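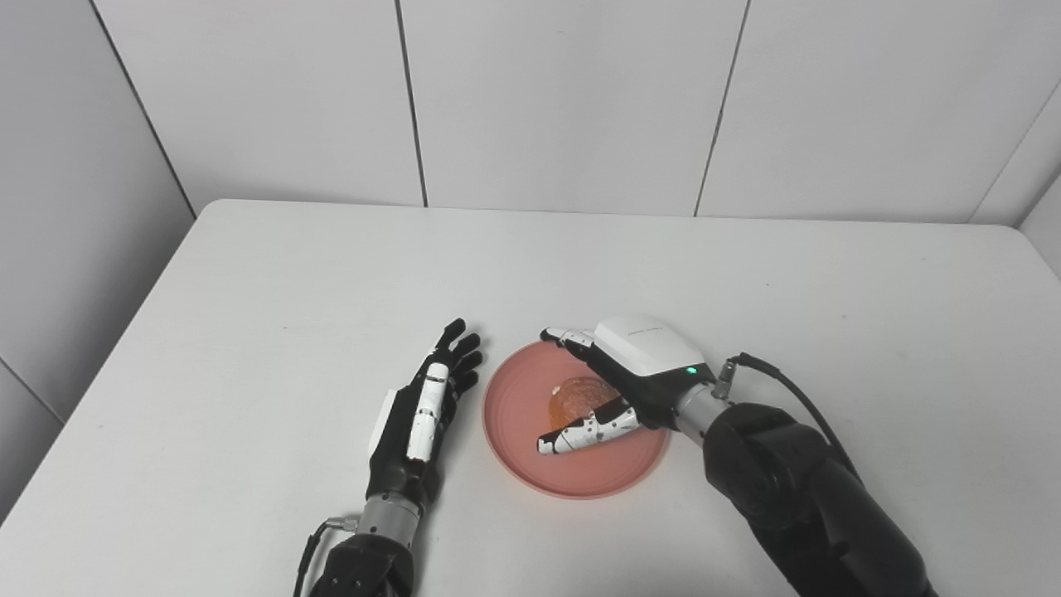
Figure 1. A single orange piece in the middle of a pink plate, on a white table.

Plating One Thing: notes for the short course in table setting and dessert service
Zerkwood evening program, handout for the second meeting, December session

Welcome back, everyone, and thank you for coming out again on a cold evening. Last time we had so much on the table (three kinds of forks, the cake stand, all those napkins!) that I think a few of you went home a little dizzy. So this handout goes the other way. We are going to spend our time on one plate and one sweet thing, and I promise there is more to talk about than you would think.

Start with the color. A salmon-pink plate under something orange is a choice that makes some people nervous, and I used to be one of them. I was taught to put warm food on a white plate and leave it at that. But pink and orange sit close together, and on a pale table like the one in Figure 1 the pair reads as one warm spot with plenty of quiet around it. If you have a Plernik plate at home in green or dark blue, try the same bun or jelly on that one too, and write down in your notebook which you liked better and why. There is no right answer, and I do want to hear your reasons.

Next, the rim. A raised rim does two jobs. It keeps a loose glaze or a bit of syrup from wandering off, and it draws a line around the food so your eye knows where to stop. Treat the rim as off limits. Wipe it with a barely damp cloth before the plate goes out, and carry the plate from underneath with your thumb laid along the outside edge. 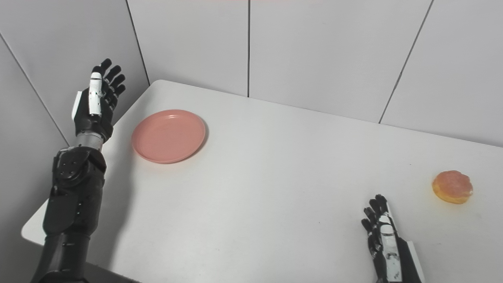 Figure 2. Bare plate toward the far edge, orange pastry over on the right side of the table.

Before anything goes on a plate, look at the plate while it is bare. I know this sounds fussy. Turn it in the light, check for a smear or a crumb, and then decide where it will sit in front of your guest. A lumpy, glazed top like the one on that pastry marks easily, and you want to plan your hold before you pick it up. For real guests, of course, the food waits on a clean board or tray.

Hold it by the sides, low down, where the base is firmest. Lift straight up, carry it level, and keep your sleeve out of the glaze (I have ruined two good cuffs this way, so take it from me). 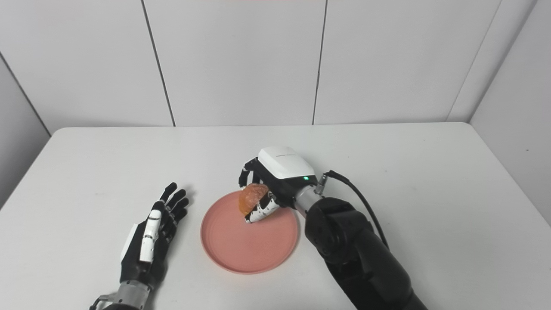
Figure 3. The orange piece held a little above the plate.

Pause when you get there. Stay just above the plate for a breath, and check from the front where the middle is. Faint rings on a plate are a great help, and many plates have them if you look for them. Then lower the piece and let go with all your fingers together. If you miss the middle, lift and set it down again, and please don't push it across, or you will leave a sticky trail that has to be wiped.

Some of you asked about placing things off center. By all means! Just go far enough that it looks meant. A finger's width off looks like a slip.

A word on the practice sheets. The long recipe for the orange glaze is in the Twal booklet, and it makes nearly 600 grams, plenty for sharing with a neighbor. The bigger batch uses 770 grams of fruit and needs a wide pot.

For next time, please bring:
One round plate with a rim, any color
One soft bun, or a jelly from a mold
A clean cloth that doesn't shed
Your Botedent notebook with the color notes filled in

We will begin with the cloths and go on to sauces if there is time.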